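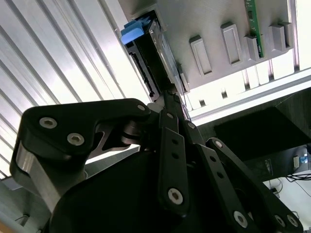 The Second Pair of Eyes

Home Stories Archive Submit Contact

Filed under: Short fiction / Work

The rule at Drolgate was that the arm could touch a drive caddy but could not pull one until a person had said yes. It was rule 21. The rules before it dealt with clothing, doors, lifting and what to do if the lights failed, and most of us could not have told you what any of them said. We all knew 21.

I worked nights there for two winters. The building had been a carpet warehouse and it still smelled of it when the heating came on. We had 400 machines in the main hall and the arm ran up and down between them on a rail, swapping out disks that had gone bad. It would stop at a machine, reach up, put its fingers to the blue tab on the caddy, and wait. A tone went off at my desk. I looked at the picture from the wrist, checked the slot number against the ticket, and pressed a key. Then the caddy came out.

The rule said two checks. First the person at the desk read the number aloud. Then a second person, at the other desk, read it back from their own screen. If the numbers matched, the key could be pressed. If they didn't, the arm went home and someone walked down.

It sounds slow and it was. A pull took a minute and a half, most of it spent saying numbers. On a busy night we would do 32 of them and by the end my mouth was dry.

The other desk was in Ullden. That was the other site, across the estuary, and they had the same hall and the same arm and one person awake, same as us. I read to Ullden and Ullden read to me. I never met the woman who worked there. I knew her voice, and that she ate something crunchy at three o'clock, and that she always said "nought" and never "zero".

In the second winter Rilell bought the company, and they sent us a new set of rules. It came as a file of 800 pages with a covering note. The note said the rules had been brought into line with good practice at the other Rilell sites. I searched the file for rule 21 and found something about the storage of ladders. The part about caddies had moved to an annex. It said the arm would compare the slot with the ticket by itself and go ahead if it was sure. A person would be asked only when it was unsure.

I rang Ullden on the desk line.

"Have you read it?" I said.

"I've read the bit about us."

"What do you think?"

"I think it's quicker," she said.

It was. That first night under the new rules the tone went twice. The arm went along the rail and stopped and reached and pulled, and the log filled up without me. I cleaned the keyboard. I read the ladder rule, which was quite sensible. At three o'clock I noticed I was listening for the crunching and the line was closed.

The rule change had left the wrist picture on. I suppose taking it away would have needed another form. So I watched. I had a pad of squared paper and I began writing the slot numbers down as the arm went in, the way I would have said them, and then checking them against the tickets. I didn't tell anyone. It wasn't against any rule I could find, and I did look.

On a Wednesday in December, a little after two, the arm stopped at a machine in the fourth row and reached for the tab. I wrote down the number. Then I looked at the ticket and it was the slot next door.

There was a stop button on the desk. Under the old rules you pressed it if you had any doubt, and that was the whole of the wording: any doubt. Under the new ones you pressed it for fire, flood or injury. I pressed it.

The arm froze where it was, fingers up. I put on my coat, because the hall was kept cold, and walked down. The label on the machine had been put on upside down. Somebody had done it by hand, years ago by the look of the glue, and the arm had read it perfectly well and been perfectly sure. The bad disk was showing its amber light one place along. I took that one out myself, bagged it, wrote on the bag and went back up.

Then I had to fill in the stop form. It had a box for the reason, with a list to choose from. I could have fire, flood, injury or other. I chose other, and it gave me one line. I wrote: label wrong way up, number did not match ticket.

The answer came from Zalewska, which was the firm Rilell paid to look after its rules. They thanked me for the report. They asked which procedure I had been following when I found the fault. I thought about that for a good while. In the end I typed "21, old version" and sent it.

Nothing came back that week or the next. After that there was a short amendment to the annex. All labels were to be inspected and relaid by the spring, and until then the desk would confirm each pull. It said one check, by one person.

The tone went at ten past eleven that night. I looked at the picture and found the number. The desk line was open; I had opened it when I sat down.

"Row two," I said. "Slot one nought six."

There was a bit of a wait. I could hear her chair.

"One nought six," she said, and I pressed the key.

Last updated: December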